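Search the community Search
Categories: Robot Arms > Grippers > Faults & Stops
2 min read

Arm stops with force fault just above the board, but only on the near side

Lewis Matheson

I have an arm on a perforated blue table with a wood board on top, and I'm using it to sort small toy blocks and cylinders. The controller is a Kinnear. Everything ran fine until July, when I took the board off to sand it and put it back.

Now I get a force fault on the way down. It happens when the arm goes for a piece near the front edge. Pieces at the back, up by where I group the blocks, pick up with no trouble. The log says contact detected, and the arm locks until I clear it by hand. Twice it has pushed a fingertip into the wood hard enough to leave a dent.
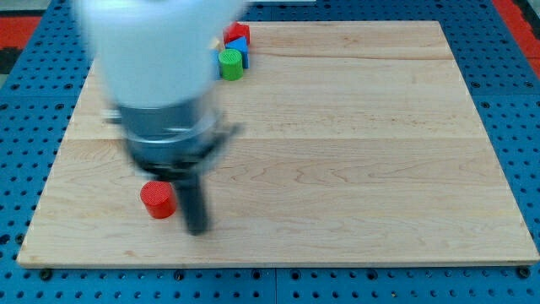 I have the approach speed at 590 and the travel speed at 2000. I already swapped the fingertips and redid the tool length. No change. I'd like to find the cause before I just raise the force limit, but I will raise it if that's what people do.

Marion Haldane

Don't raise the limit. The stop is doing its job. If it is leaving dents now, it will do worse to a hand.

It sounds like your board is not sitting the way it did when you taught the work plane. Jog down to light contact at each corner, at the slowest speed you have, and write down the Z value each time. If the front corners read higher than the back, that's your problem. Check underneath for sanding dust or a bolt head sitting proud of the table. Mine had a washer under one corner – took me a whole evening to find.

Then reteach the plane with three points, spread as far apart as you can get them. The tool length won't fix a tilt. Put it back to the old value if you changed it, or you'll have two errors to chase.

I would also bring travel down to 1000 until it has run clean for a while, and keep the stop button where you can reach it. Clear the fault with the arm raised, never with the finger still pressed on the wood.

Fedir Levchenko

had the same fault, was the cable pulling at the wrist when it reached out. worth a look

Lewis Matheson

Front left corner was high. There was a splinter under it. Retaught the plane and it has gone down to the front edge all afternoon without a fault. Cable looks OK, but I gave it more slack anyway.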